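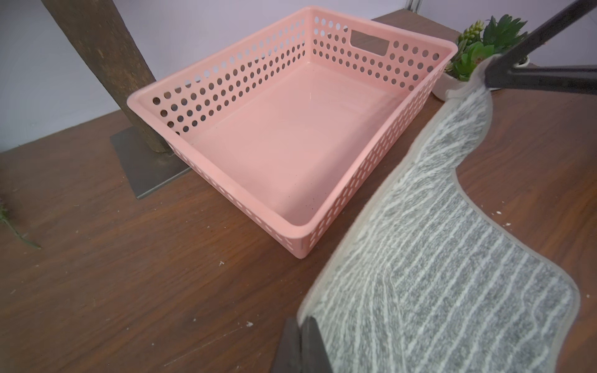 Reading time: 3 minutes

Can a Robot Hand Put Away a Towel?

You have probably seen videos of robots doing chores. The robot picks up a shirt, folds it, and sets it on a pile. It looks easy. But a video only shows you what somebody decided to show you. Before you believe that a robot is good at chores, you should ask some nosy questions. We are going to ask them about grippers.

A gripper is the part of a robot that grabs things. Most robots don't have a hand like yours, with four fingers and a thumb. Many have just two fingers that open and close. The gray and white striped towel at the top of this page is being held by two dark gray ones, next to a pink basket with nothing in it.

Why a towel?

A wooden block is easy for a robot. It stays the same shape wherever you grab it. A towel doesn't. Pinch one end and the rest flops, bends, and slides. A fuzzy towel is thick, too, so the fingers may close on a fat bunch of cloth or only on a little bit of fluff.

Try it yourself. Use just your thumb and one finger, and put one hand behind your back. Now pick up a towel and drop it in a basket without any of it hanging over the side. Harder than you thought? Now do it wearing a thick winter glove, so you can't feel much. Plenty of robot fingers have no sense of touch at all.

Two grippers, one chore

Suppose we want to compare two grippers. We'll call them the Tukex and the Kasteo. The Tukex has hard, blocky fingertips. The Kasteo has soft rubber ones. Each gets 50 tries at putting the same towel in the same basket. The Kasteo does it 38 times. The Tukex does it 15 times.

So the Kasteo is better, right? Slow down.

Did both grippers start with the towel in the same place? If one towel was spread out flat and the other was already bunched up, the test wasn't fair. Bunched cloth gives the fingers more to grab.

Who was driving? Some robots are steered by a person, and some are run by a computer program. If a person steered, maybe that person just got better with practice. Whichever gripper went second would get the help.

What counts as "in the basket"? If a corner hangs over the rim, is that a win or a miss? The testers have to decide this before they start. If they decide afterward, they may be tempted to pick the rule that helps their favorite.

And what about the 12 tries the Kasteo missed? Those can teach you more than the wins. Did the towel slip? Did the fingers bump the basket?

What does the robot see?

A small camera at a robot's wrist gets very close to the work, so it's handy for lining up the fingers. It has a problem, though. The towel can get in the way of the view - and so can the fingers themselves. Some teams add a second camera farther back. That can help, but then you can't compare grippers fairly unless both of them get it.

Questions to keep in your pocket

Next time someone tells you a robot can tidy your room, ask:

How many times did it try?
How many times did it miss?
Did a person help?
Would it work with a different towel?

If the answer to the last one is "we haven't checked," that's a fine answer. It just means the robot can put away one towel, and your room has a lot more in it than that.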